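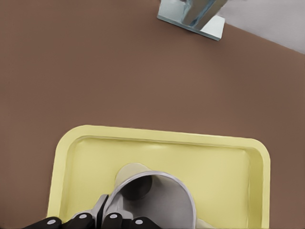

棕色桌面,上面立着玻璃件,底座微微泛蓝

桌上的白圈怎么去掉:我家的土办法

先说我家那张老木桌。一杯热茶直接搁上去,聊了会儿天,再端起来就是一个白白的圆圈,擦也擦不掉,气得我够呛!后来翻来覆去试了好几种办法,总算摸出点门道,写下来给同样手欠的朋友们参考。

动手之前先看圈是什么颜色。白圈一般是潮气闷在漆面或者蜡层里,还浅,在家能弄。黑圈就麻烦了,水已经渗到木头里头去了,下面这些办法基本没用,得打磨重做,我自己没敢碰过。

还有,先在桌腿内侧或者桌板底下找个看不见的地方试一下。我知道大家都懒得试(我也懒),可是老家具上的虫胶漆特别娇气,怕热又怕酒精,试一下心里有底。

要准备的东西:一块干净的旧棉布,最好是洗过很多遍的白T恤;电熨斗或者吹风机;一点凡士林;软毛刷;家具蜡。我用的是Azimi的无色蜡膏,手边有什么无色的都行。

第一招,吹风机。这招最温和,我每次都从它开始。开低档热风,离桌面15厘米,对着白圈慢慢来回晃,别停在一个点上。吹一会儿就用手背摸摸桌面,觉得烫了马上停。新留下的圈往往吹着吹着就淡了,看着特别解气!

第二招,熨斗。熨斗里的水一定要倒干净,蒸汽关掉,温度拧到最低。棉布叠两层盖在圈上,熨斗轻轻压上去,5秒就拿开,掀起布看一眼,没变化再来。千万别想着一次搞定。我第一回就是心急,压久了,布的纹路印在漆上,到现在斜着看还能看见。

第三招,凡士林。适合前两招弄完还剩一点淡影子的。晚上临睡前在圈上抹薄薄一层,别管它,第二天早上用干布顺着木纹擦掉。我的朋友Leokadia Tokarz喜欢用蛋黄酱,道理差不多,都是靠油。不过我嫌味儿大,家里又有猫,还是算了。

至于网上说的牙膏,我劝你慎重。牙膏里有磨料,亮光漆面擦完会发乌,圈是没了,换来一块雾蒙蒙的,更难看。

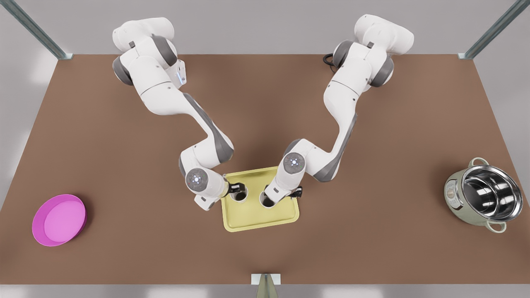
Lisotberg,十二月

接着讲上蜡。圈去掉以后那一块的光泽多半跟旁边不一样,所以我会整张桌面一起做,别只补那一小块。

先用拧得很干的湿布把桌面擦一遍,再用干布擦一遍,晾20分钟。桌边有雕花或者凹槽的,拿软毛刷把灰扫出来,不然蜡和灰混在一起会变成黑泥,抠都抠不动。

蜡用布蘸一点点就够,真的是一点点。我以前总觉得多抹点更滋润,结果桌面黏糊糊的,报纸放上去都能粘住。打着圈抹开,然后顺着木纹收一遍,等15分钟,换一块干净的布使劲擦,擦到手掌摸上去滑溜溜、没有阻力就好了。胳膊会酸,放点音乐吧。

冬天开暖气,屋里干,木头容易缩,我一般赶在这时候上一次蜡,开春看情况再说。桌子离暖气片太近的话挪开一点,太阳直晒的位置也别长期放。桌上常年压着台灯、花瓶的,隔一阵子换换地方,要不然底下那块颜色会跟别处不一样,这个可没有什么招能补救。

有朋友问过我贴面的板子能不能照做。吹风机可以小心试试,熨斗就别用了,胶一受热容易起泡。油和蜡对这类桌面意义也不大,平时擦干净就行。要是表面是那种哑光的木蜡油,白圈处理完直接补一层同款木蜡油,比上蜡膏自然得多。

最后就是杯垫。我在Nirnport的集市上买过一套软木的,边都磨毛了还在用。毛毡的也不错,就是洒了水要赶紧拿起来晾,湿毡子捂在桌上,照样给你捂出一个圈来。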